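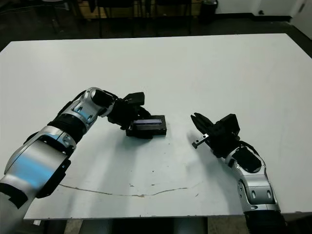
Mortimer Szabo had sold spectacles in Grurcombe for 34 years, and when he closed the shop he kept one thing from it, the case. His sister wanted him to throw it away. It was only a case, she said, the kind which every customer got for nothing. But he carried it from the old flat to the new one inside his coat, and in the evening he put it down on the white table, black and flat, with the thin strip of purple-blue along the top, and he sat before it as one sits before a guest who does not speak.

The case had belonged to Mrs Esposito. She had left it on the counter one morning in August and she said she would come back for it in 10 minutes, after the baker. She did not come that day. On the next day Mortimer walked to her street, but the door was locked and a neighbour told him that she had gone to Kenar, to live with her son. The neighbour did not have the address.

He never opened it. At first this was politeness, because a case is a little like a handbag. Later it was something else. He knew the weight of it very well, and it was too heavy for spectacles.

Now it was raining and the new rooms smelled of paint. Behind him it was dark, as he had not yet bought a lamp for that part. He moved the case a little to the left, then back again. He thought about the bottle of Vinico in the cupboard, and he did not get up for it.

At nine the telephone rang.

"Is this the optician?" a man asked. "My mother says you have something of hers."

"I am not an optician any more," said Mortimer.

"But you have it?"

He looked at the strip, how it took the light. For so many years he had prepared a sentence for this moment, quite a good one, and now he could not find it.

"Yes," he said. "Please tell her that it is closed. Tell her it was always closed."

The man was quiet, and then Mortimer heard him repeat it to somebody in the room - slowly and loudly, as one speaks to the very old - and after that he heard a woman laughing.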